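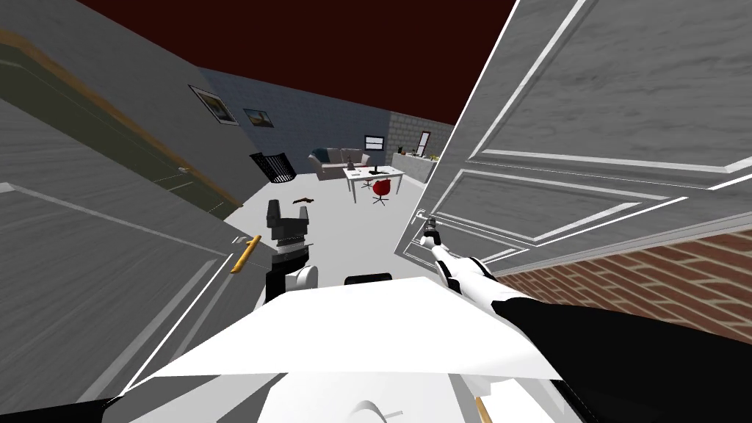
Lindiwe Ngcobo has heard the pitch for the four-day week many times, and she doesn't buy most of it. She spent two years running payroll at Dristton, a parts supplier in Watby that tried the shorter week and dropped it.

"They told us 85 percent of staff were happier," she says. "Happier than when? The survey went out the week before a long weekend."

Managers claimed output held steady. Ngcobo wonders how they knew. Orders were already slow that March, she says, and the overtime bill went up by as much as 74 dollars a head.

"People took laptops home on the fifth day. I saw the log-ins. If you're answering email in your kitchen, you're at work."

Would she go back to it? She takes a while to answer. "If they cut the work too, sure. Ask them which meetings they're canceling. I asked, and I got a slide with a sunrise on it."

Her new employer, Nomura, is now looking at a similar plan. She has read the proposal twice and sent back a page of questions. She is still waiting for a reply.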